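Etiquetas: Robots en casa · Limpieza · Automatización · Hilo

Hilo corto (mentira, nunca me salen cortos) sobre si las máquinas pueden ya con las faenas de casa. Voy con prisa, perdonad los dedos.

Me preguntan cada dos por tres: ¿y lo del váter para cuándo? Pues a eso voy. El váter es MI vara de medir. Doblar camisetas queda muy bien en vídeo, vale. Pero yo no odio doblar camisetas.

Contexto: llevo desde febrero probando cacharros. Aspirador Clirken, fregasuelos Vistwood. Los dos cumplen. Los dos se rinden en la puerta del baño, uno por el escalón y el otro por la alfombrilla.

O sea, suelo llano sí. Todo lo que esté por encima del tobillo, tuyo. Ese es el estado de la cuestión en mi casa.

Y el baño es lo peor. Poco sitio, cristal por un lado, brillos, agua, cosas que se levantan y vuelven a caer. Un robot con brazos ahí dentro tiene que encoger los codos como yo.

Van tres del tajo. Baño pequeño, mampara, váter con el asiento arriba: 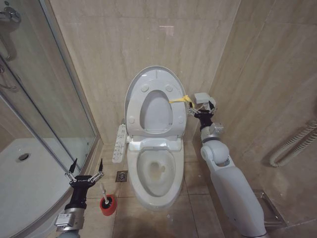
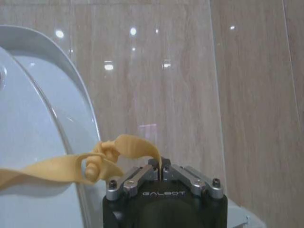
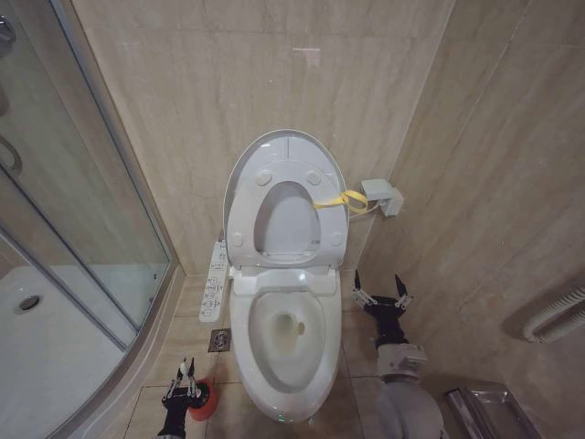 Sigo. Fijaos en lo poco "robótica" que es la tarea cuando la partes en trozos. Levantar tapa. Levantar asiento. Coger escobilla sin ir goteando por todo el suelo. Frotar por debajo del borde, que no se ve. Dejar la escobilla en su sitio. Bajar todo.

Cada trozo por separado, me lo creo. Los seis seguidos, sin nadie mirando, un martes cualquiera... ahí ya no. Todavía.

Lo de la fuerza. Una escobilla hay que apretarla, pero si aprietas de mas arañas o salpicas. Nosotros lo hacemos sin pensar, con asco y mirando a otro lado. Una pinza de dos dedos tiene que enterarse de alguna manera de cuánto está empujando.

Y lo blando!! Trapos, tiras, bayetas. Un trapo no tiene forma, cada vez que lo coges es otro objeto. Para mí es lo más difícil de toda la casa, más que las copas.

El cristal, otro que tal. Transparente y encima refleja las luces. Yo misma me he comido una mampara en un hotel, así que no voy a dar lecciones.

En taller y nave la cosa cambia. Mi cuñado trabaja en Farquharson, montaje. Allí las piezas llegan siempre igual, misma altura, misma luz. Eso la máquina lo borda. Pero barrer la viruta debajo del banco? A mano. Y limpiar los aseos del turno también, claro.

Dinero: el alquiler del brazo de Pimwood que miré eran 700 al mes, para una encimera y con alguien al lado. Por eso prefiero seguir con mis guantes, gracias.

Mi cuenta de servilleta: en limpiar mi baño entero tardo menos de lo que dura un pódcast. Si la máquina tarda el triple me da igual, que tarde. Lo que no me da igual es tener que estar yo delante vigilando. Entonces no me ahorra nada.

Así que, ¿pueden ya? A ratos. Con el baño preparado, con alguien cerca, tarea a tarea. Yo le pongo un 2 sobre 6 en mi escala personal (la escala me la acabo de inventar, no me la pidáis).

¿Me lo compraría? Si hace váter y ducha sola, mañana. Si solo hace váter... tambien, creo.

Mi madre tiene 62 y dice que ella no deja entrar a un trasto de esos en su baño ni loca. Luego me pregunta si también hace los azulejos.

Me voy que se me quema el arroz. Si alguien ha probado algo en cocina que me cuente, sobre todo sartenes con grasa pegada.

Comentarios

lejia_y_punto: la escobilla es fácil, lo jodido es detrás del váter. Eso no llega ni mi brazo

turnodenoche: en nuestra nave igual, robot para paletizar y la fregona para nosotros

marisa.baldosa: ¿el fregasuelos Vistwood te deja marcas en gres oscuro? El mío sí

tornillo_suelto: un 2 sobre 6 me parece generoso

Publicaciones recientes

Aspirador contra pelo de gato, segunda parte
Por qué devolví el limpiacristales
Lavavajillas: quién lo carga mal en tu casa
Guantes que no se rompen a la semana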